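Ticket 1398: Single bananas arriving with brown patches under the wrap

Last updated: May 25, 2026
Logged by Kristine Rivera, kitchen supply, Cindgate
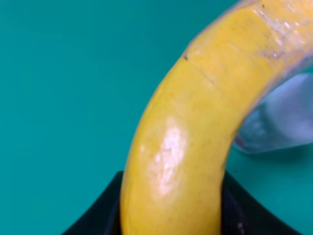 Reported problem

The Umali lunch room says the single bananas in the morning fruit delivery are going brown faster than the ones in the mixed bowl. The complaint is mostly about the neck and the first part of the bend. Bilal Saab sent in the first message:

"Same thing again this week. They look good when the crate comes in and by the afternoon of the next day there are soft patches near the top. People take the apples and leave the bananas. Can we get them without the plastic, or wrapped some other way?"

Priority: normal
Site: Umali, ground floor lunch room
Item: banana, single, film on upper part
Related: ticket 1242 (condensation in the sandwich tubs, closed)

Condition of the fruit photographed

Ripe, yellow most of the way along. One small dark brown speck near where it starts to bend, and a faint crease in the peel running across from close to it. Clear film over the upper stretch, wrinkled, none on the lower part. A few faint flecks, which I would call normal colour for a ripe banana. I would have put this one out.

What we checked

1. Ripeness at delivery. Noel Espiritu went through the crate with me at the loading door. Most were fully yellow with no green left at the tips. Our order sheet asks for yellow with green tips, so they are a day or two ahead of what we want. Drodivby, the supplier, was asked about this and said the order had been put through as "ready to eat". Somebody ticked that when the order was moved to the new form. Changed back.

2. Storage overnight. The crate was going on the shelf beside the dishwasher. That shelf gets steam every time the door is opened, and it is warm to the hand after the lunch load. Moved the crate to the bottom of the dry goods rack on the other side of the room.

3. The film. Bilal thought the plastic was trapping moisture. We kept three bananas with the film left on and three with it taken off, all from the same crate, side by side on the dry goods rack. After two days there was not much in it. The wrapped ones were a bit damp at the neck when we peeled the film back. The unwrapped ones had dried out more at the stem and were darker there. Neither lot had the soft patches that were reported.

4. Handling. Maricel Sison watched the fruit being put out in the morning. The bananas were being tipped from the crate into the deep basket and then the oranges were going on top. That would be enough to mark them. A crease in the peel doesn't always mean the inside is bruised, but when we cut open a few from the bottom of the basket the flesh was brown along one side.

Likely cause

Two things together, I think: fruit that was riper than it should have been, and weight on top of it. The warm shelf won't have helped. I can't say how much of it was the film. Going by the test, less than we expected.

Steps for whoever is on the morning round

– Lift the bananas out by hand. Don't tip the crate.
– One layer only, on the flat tray. Oranges and apples go in the deep basket.
– Leave the film on unless it has come loose or there is water under it. If there is, take it off and wipe the peel with a dry paper towel.
– Small specks and light flecks are fine to put out. Anything soft when pressed gently goes in the tub for the baking group.
– Film goes in the general rubbish. It was turning up in the green bin with the peels and the compost people have complained once already.
– Spare fruit stays on the dry goods rack, away from the dishwasher.

Replies

Bilal Saab: Thanks. Flat tray is much better. Had one this morning with a little dark spot on the skin and there was nothing wrong with it inside. I would still like to know if we can drop the plastic. It is a lot of wrapping for something that already has a peel.

Kristine Rivera: Asked Drodivby. They can send loose bunches instead, but the minimum is one full carton and Umali doesn't get through that many in a week. They also do singles with only a paper band. Waiting on a price for those.

Jhun Javier: We had the paper bands at Traltidby last year. They were all right. The band slips down if the banana is thin, and people leave them on the tables. No difference in browning that I noticed, but we also had them hanging on a rack, so it isn't a fair comparison.

Maricel Sison: Can someone order a second flat tray? With 21 bananas on the one tray they are touching the sides and the last few get pushed on top of the others. It fits 17 comfortably.

Kristine Rivera: Second tray ordered. Until it comes, put out 17 and keep the other four on the rack for after lunch.

Noel Espiritu: Checked the latest crate. Green at the tips on most of them, as ordered. A couple at one end were further along so I put those out first. Film was dry on all the ones I picked up.

Bilal Saab: No soft ones this time. The tub for baking was empty when I looked, so they may be asking where their bananas went.

Status

Open, waiting on the paper band price from Drodivby. The browning part can be treated as fixed if the next two deliveries are all right. If it comes back, please add to this ticket and don't start a new one, and say where the fruit was sitting overnight – shelf, rack or tray.

Contact: Cindgate kitchen supply desk, ground floor | © Cindgate | Back to top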